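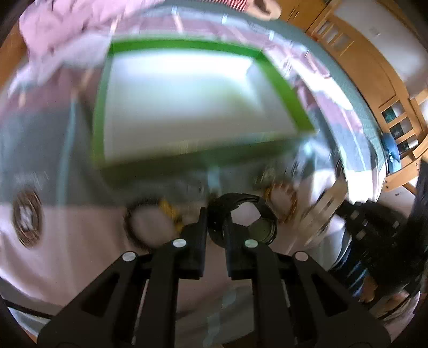

I had always told my doctor that I sleep well, a participant from the June round wrote to us, and after the first week of the diary I was no longer so sure. She asked also if she may take part again. She may, and so may everybody else from that round.

Call for participants: Sleep at Home, second round

The Lodonero Sleep Diary Project is looking for 25 adults who live in Praren or in the villages near it and who are willing to write down how they sleep, in their own bed and with their usual habits. We do not ask you to sleep in a laboratory, and you will not have to wear anything on your body at night. What we need is your diary, filled in every morning, also on the mornings when you have no wish to do it.

The project studies how people in ordinary homes describe their own nights. Much is written about sleep in hospitals and sleep centers, but less about the bedroom with the street outside, the neighbor's dog and the husband or wife who reads until late. In the June round we had mostly retired people, and we are grateful for their patience. For the second round we would like to hear more from people who work, especially from those with early or changing shifts.

Who can take part

You should be 18 years or older and be able to read and write in English well enough for short notes. Mistakes are no problem. You should plan to sleep at home for the whole period, except for one or two nights at most. Couples can take part together, but each person must fill in a separate diary and please do not compare before you have handed them in.

We are sorry that we cannot accept people who at the moment receive treatment for a sleep disorder, or who changed their sleeping medicine shortly before the start. If you are not certain whether this concerns you, ask us and we will look at it together. Parents with a small baby at home are welcome. Your nights will be short, but they are also nights.

What you will do

The diary runs for 4 weeks. Each morning you write the time when you went to bed, the time when you think you fell asleep, how often you remember waking up, and when you got up. There is a free space for remarks. Some people leave it empty and some write half a page, for example about the heat, a new pillow or a bad dream. Both are fine.

Once a week you answer a longer list of questions about the bedroom itself: whether the window was open, how dark it was, what blanket you used, whether you changed the sheets. You fill this in at the kitchen table or wherever you like. Please do not buy anything new for the bedroom because of us – we want to know how it is now.

There are also 2 meetings, one at the start and one at the end. At the first we explain the diary and you can ask questions. At the last you give us the diary and we talk for an hour in a small group. Both take place in the evening at Leblanc House in Prastia, room 203. The elevator is to the left of the entrance, behind the glass door. The bus from Praren stops across the street, and parking in the yard is free after six.

What you receive

We cannot pay a salary for taking part. You receive a gift card at the last meeting, and your bus ticket is paid back if you keep it. If you wish, we send you a short summary of your own diary by mail. It is a summary only. We are not doctors and we cannot tell you if your sleep is healthy.

Your data

Your name is kept separate from your diary, in a locked cabinet at our office. In our reports we use sentences from the remarks only when you have agreed to this in writing, and you can say yes to the study and no to the sentences. You can stop at any time and you do not have to tell us why. In that case you also decide if we keep the pages you have already written or give them back to you.

How to apply

Take a form from the front desk of Leblanc House or from the public library in Praren. Fill in both sides and put it in the gray box at the front desk, or send it by mail to Lodonero Sleep Diary Project, Leblanc House, Prastia. Please write a telephone number where we can reach you in the daytime, and tell us if you work at night – then we will call in the late afternoon.

The form must reach us by 30 September 2019. Everyone who applies will get an answer, also those for whom we have no place in this round. If you took part in June, write "June" at the top of the form, and you do not need to fill in the second page again unless your address has changed.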